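Zundik Arcade Pad — wireless controller for PC and handhelds

I make these at Skendlow, a very small shop that does game controllers and nothing else. The Zundik is the pad I wanted for fast 2D platformers and couldn't find in any store, so I spent way too many evenings building one (and then rebuilding it when the first shell creaked).

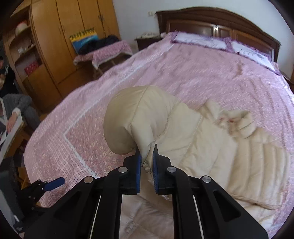
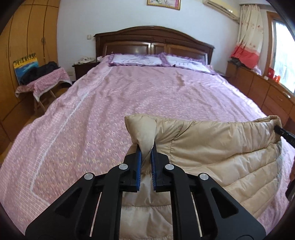 Does the Zundik work without installing anything?

Plug in the little USB receiver and most PC games will see it as a standard pad right away. You only need the Lendov app if you want to remap buttons or change the stick dead zone.

What it's like to play on

The D-pad is the whole reason this thing exists. It's a one-piece cross on a raised pivot, and I tuned it so diagonals don't fire when you're holding right and hammering jump. If you've ever ducked by accident in the middle of a speedrun, you know the feeling! The face buttons have a short, soft press with a bit of a bump at the bottom. My brother-in-law likes them clickier, so there's a second set of button domes in the box. Swapping them takes a small screwdriver and some patience.

The sticks are fine. I'd call them good, even, but if you mostly play shooters there are pads out there with better ones and I won't pretend otherwise.

Weight is 215 grams with the battery in. I get around 40 hours on a charge with rumble off, a good bit less with it on. Charging is over USB-C and you can keep playing while it charges — the cable sits straight out the back, so it doesn't dig into your fingers.

Profiles

You can save 3 profiles on the pad itself and flip between them by holding Select and tapping a shoulder button. I keep one for platformers, one with turbo on for old shoot-'em-ups, and one that I mess up constantly while testing things. They stay on the controller, so they'll follow you to a friend's computer.

In the box

Zundik pad
USB receiver
Braided charging cable
Spare button domes (clicky)
Paper quick start sheet

The Rajput carry case is sold separately. It fits the pad, the cable and the receiver, and it'll take a spare receiver too if you squash it in a little.

Ordering

The September batch is 600 pads, in smoke gray or plum. Orders go out every Wednesday, and you'll get a tracking email once yours is on the truck. Plum usually goes first, so if you have your heart set on it, grab it early.

If a button sticks or the pad won't pair, write to me through the contact form before you open it up. Most pairing trouble goes away after a firmware update in the Lendov app, and the steps for that are on the support page.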